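Sosura Laboratory Equipment Office
August 20, 2025
The equipment plan for the coming budget year is now open for comment. This thread sets out what we intend to buy, what we intend to defer, and how the figures were reached. Comments are accepted until the second week of October.

1/ The plan covers the tabletop handling program only. Mobile platforms are budgeted separately by the Mirkusitz site and will be announced there.

2/ Our largest request is for grippers and gripper spares. Household tableware is the core of the task list, and bowls are picked up by the rim. Fingertips are therefore treated as a consumable and no longer as a capital item.

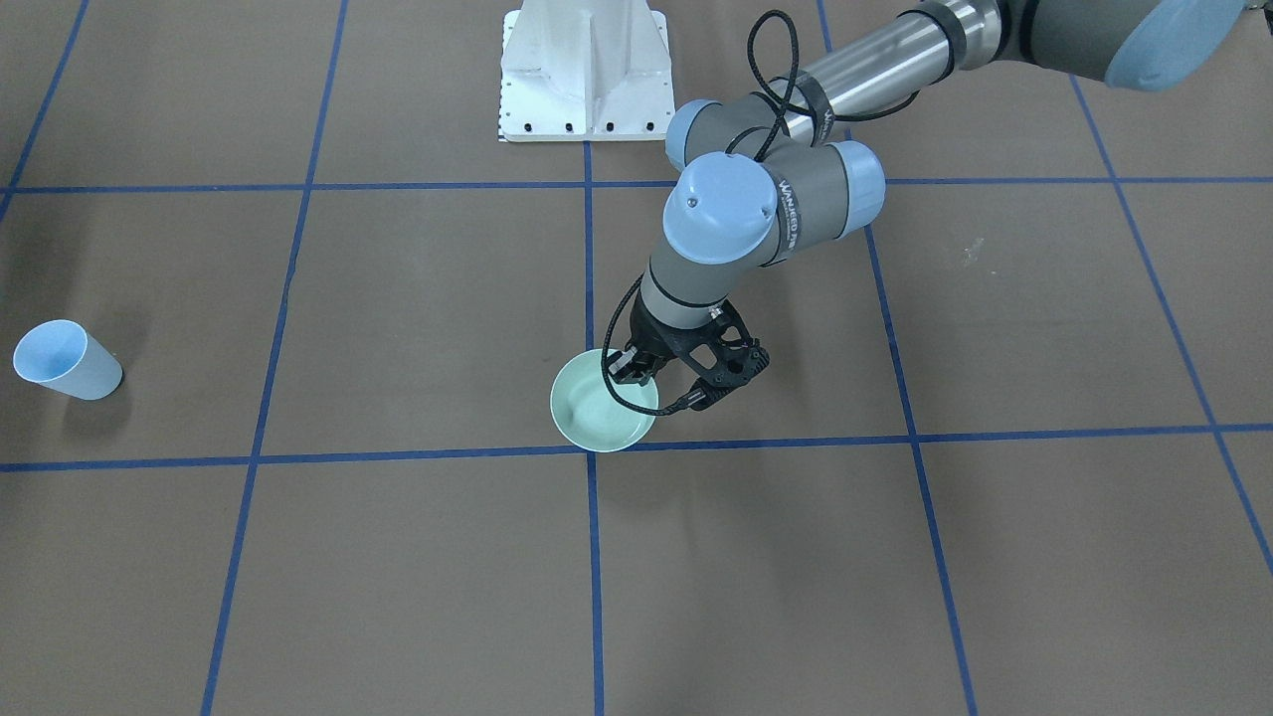

3/ The consumables line for the year is $3,473. It includes fingertips, floor and table tape, kraft paper, paper cups and replacement bowls. Last year these were charged to five different accounts, and the total was difficult to establish.

4/ Tape and paper will be ordered once per quarter. Teams are asked not to purchase their own. Tape of a different color or width means the calibration has to be repeated, and that time is also a cost.

5/ Cables. We are requesting 12 replacement gripper cables, to be held in central stock. The present lead time from our supplier, Trineo, is 70 days - longer than any other part on the list. A cell should not stand idle for a part of this price.

6/ No new arms are requested. Sølve Hedlund reviewed the booking records for the spring term and found that the existing arms were reserved but not running for a large share of the week. The main reason given was setup between tasks. Additional arms would not address this.

7/ We propose instead to fund a second set of fixtures, so that one task can be prepared while another is in progress. The design is by the Usman workshop, and a quotation has been received.

8/ Storage and cable management are included for the first time. Every two-arm cell needs space for control electronics, pendants, an operator desk and a good deal of cable, and earlier plans budgeted only for the arms and the table.
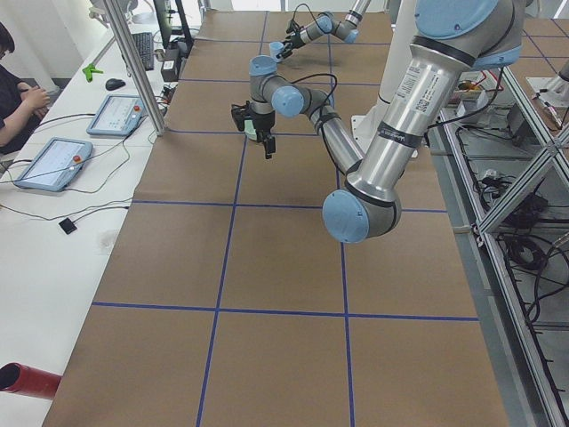 9/ Service contracts will be renewed for 12 months. A longer term was offered at a lower annual rate. We declined it for now, pending the decision on whether the program moves buildings.

10/ Deferred to the following year: wrist force sensors, a third operator desk, and replacement of the older monitors. Teams with an urgent case for any of these should write to us before the comment period closes.

11/ Abílio Salgado will receive all comments on behalf of the office. Please name the cell and the budget line in the subject of your message. Requests for items outside the tabletop program will be forwarded and not answered here.

12/ A correction to post 5: the lead time applies to the braided cables only. Standard cables are held in stock by Trineo and normally ship within the week.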